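Cleaning a White Tabletop: Which Tips Survive a Second Look

Posted 2018-04-23 by Sidra Marwat

I have owned white tables for most of my adult life, and in that time I have been told to rub them with toothpaste, lemon halves, hairspray, baking soda, a cut potato and, once, mayonnaise. Most of this advice gets copied from one page to the next by people who own brown tables. I've tried a good share of it on two tops I didn't mind spoiling, and my opinion of the whole business has not improved.

Start with the dull part

Dish soap, warm water, a soft cloth. Wring the cloth out until it stops dripping, wipe, then wipe again with plain water, then dry. That second wipe is where people go wrong. A table that feels sticky an hour after cleaning is usually wearing a coat of soap, and the usual response is to put more soap on it.

If you can only remember one thing from this page, remember to rinse.

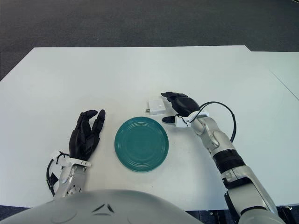

I'd also go easy on how often you do it. A top that gets used for mail and keys doesn't need a full wash every day, whatever the back of the bottle says. The back of the bottle was written by the people who sell the bottle.

Toothpaste on marker stains

It does take off some marker. It also takes off some table. White toothpaste is a mild abrasive, and on a shiny surface you may trade a blue line for a dull patch you'll see every time the sun is low. Rubbing alcohol on a cotton ball did a better job for me, with less scrubbing. Test it underneath first, keep it away from flames, open a window, and leave it off anything varnished or painted unless you enjoy refinishing furniture.

Melamine sponges

These have a great reputation, and I understand why, as the first wipe is very satisfying. But they are extremely fine sandpaper. Use one on a scuff, lightly, and stop when the scuff is gone. My neighbor Shoaib Shaikh used his on the whole table once a week from February on and then asked me why it had lost its shine.

Lemon and vinegar

Vinegar cuts hard water marks. Fine, no argument there. It does very little for grease, it will etch marble, and mixing it with baking soda gives you a nice fizz and some slightly salty water. Never put it anywhere near bleach. Lemon does the same things as vinegar at a higher price and leaves pulp in the seams.

Yellowing

This is the one where I've become a real grump. If the top has yellowed from sunlight, the color is in the material, and no amount of paste will bring it out. I left a peroxide mix on a test patch for 9 hours under plastic wrap and got a patch that was, if I squinted, a little paler than the rest. A month later I couldn't find it. Yellowing from cooking grease or cigarette smoke is another matter and will often wash off. Try soap on one corner before you believe anyone who says the table is ruined, or anyone who says it can be saved.

Scratches

Car polish gets recommended a lot. It fills the scratch for a while and makes the table slippery, and I wouldn't want to eat off it. A white wax filler stick is cheap and does a fair job on deep nicks, though matching the white is harder than you'd think. I bought 3 whites before one came close. Sanding with 600 grit is sensible on solid surface material and a disaster on anything with a thin printed layer, so find out which one you have before you start.

What to do about dishes

Most of the fine gray marks on a white top come from the underside of plates and bowls. Turn one over and run a finger around the foot. If it feels gritty or rough, that's what has been scraping your table.
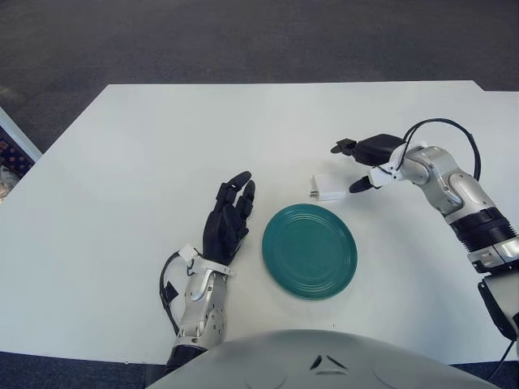
Felt dots, and other things you stick on

Felt dots work on lamps and vases. On dishes they are a waste of money, as they come off in the sink. Use a placemat or a folded towel. Check under rubber mats and rubber feet now and then, too. Some rubber leaves a brown stain on white surfaces that I have never managed to remove with anything, and I've tried the mayonnaise.

Hot pans

Use a trivet. I've read the claims about what various tops can take, and I notice that the people making them rarely offer to replace yours. White heat rings on varnished wood can sometimes be coaxed out with a warm iron over a cotton cloth. A scorch on a plastic-faced top is there for good.

What I keep under the sink now

Dish soap, rubbing alcohol, one melamine sponge cut in quarters, and a stack of old T-shirts. The special white furniture cream went in the trash two years ago. If you have a method that you have tried on your own table, more than once, write and tell me. Please leave out the potato.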